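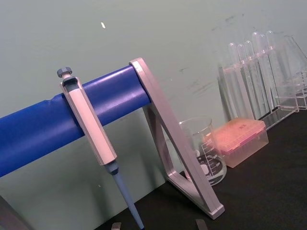
Micropipette on its stand.

Search this manual
Enter keyword

4.2 Setting up the bench and storing pipettes

Read this section before you unpack the Lindum pipette set. Allow 30 minutes for the first set-up.

1. Choose a level bench away from heating vents, direct sunlight and doors that are opened often.
2. Wipe the surface with a mild cleaner and let it dry.
3. Assemble the stand as shown on the sheet in the box. Tighten both ends by hand.
4. Press down lightly on each end. If the stand rocks, loosen the ends, set the feet flat and tighten again.
5. Hang each pipette upright. Remove used tips first.

Note: Leave the pipettes in the room for at least 3 hours before checking their volume. They need to reach the same temperature as the water and the balance.

CAUTION: Do not lay a pipette on its side with liquid in the tip. Liquid can run into the body and damage the seal.

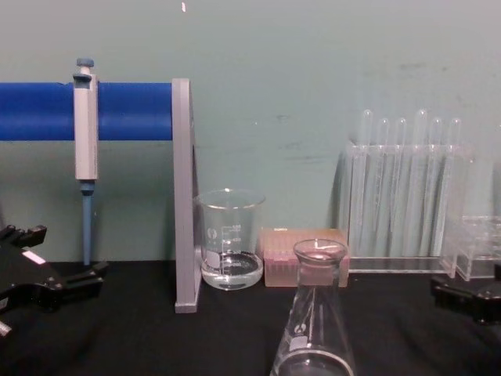 DAILY USE AND CARE

6. Set the volume before fitting a tip. When turning down to a lower volume, stop at the mark. When turning up, go slightly past the mark and come back to it.
7. Fit a tip with a firm, straight push. Do not hammer the pipette into the tip rack.
8. Wet the tip by drawing up and releasing the sample several times.
9. Press the plunger to the first stop, lower the tip just below the surface, and let the plunger rise slowly.
10. Touch the tip to the wall of the receiving tube. Press to the first stop, wait a moment, then press to the second.
11. Eject the tip into the waste container and return the pipette to the stand.

Clean the outside with a soft cloth and 70% alcohol at the end of each working day. Do not soak the body.

Volume check

Check each Edet variable model after every 190 hours of use, or sooner if it has been dropped. Record the result on form 42. If the reading is outside the limits printed on the form, replace the seal and repeat the check. A pipette that fails a second time should be sent to Trander Service with the form enclosed.

Seals from the older Vivano kit do not fit the Lindum set.

Revised October 2023
Continue to 4.3, Replacing the seal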